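Starcombe Shared Meals Records

Version of Feb 23, 2025

Contents

This dataset holds records of interfaith and community meals hosted by hospitals, colleges and places of worship in the Starcombe area. Each row is one event. There are 400 rows in the main file, meals.csv, and 8 columns. A second file, notes.csv, carries free-text remarks from hosts, joined on event_id.

Columns

event_id – integer, unique
host_type – hospital, college, worship, other
occasion – iftar, Seder, harvest supper, langar, Diwali meal, other
start_time – local time, 24-hour
sunset_time – filled in for iftars only
seats – places laid, as given by the host
diet_labels – semicolon-separated list
prayer_space – yes, no, unknown

Collection

Hosts filled in a short form on the Jetora platform. Paper forms were typed in by hand and checked once against the original. Events with fewer than 20 seats were left out, as small gatherings in private homes could be traced back to a family.

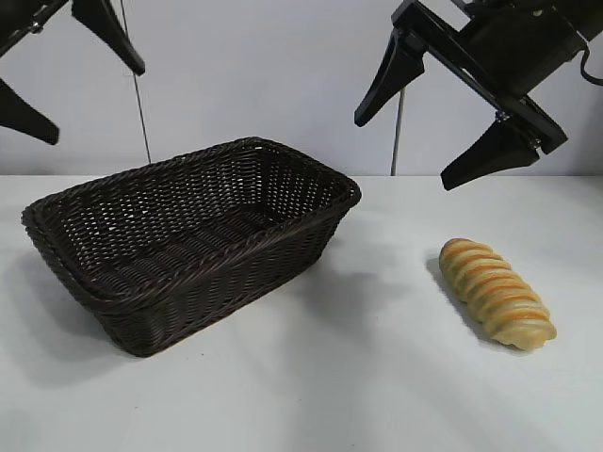 A host at Oyelaran College wrote to say that the occasion column forces a choice where there was none to make: their supper broke the Ramadan fast and marked Lent at the same table, and it went in as "other". The comment is fair. Joint occasions will get a column of their own in the next version, due in May. Until then, search notes.csv for the word "joint".

Known problems

The seats column records places laid and should not be read as attendance. Some hosts entered the capacity of the hall.
Labels in diet_labels were not standardised. "Halal", "halal meat" and "all halal" are three separate values.
Rows from the Cudov district have no sunset_time. Use a published table for the date and place.
Blank prayer_space cells were converted to "unknown", so a blank form and a host who did not know look the same.

Use

Suitable for teaching, event planning and simple counts by host type. Not suitable for estimating the size of any faith group. Please state the version date when citing the files.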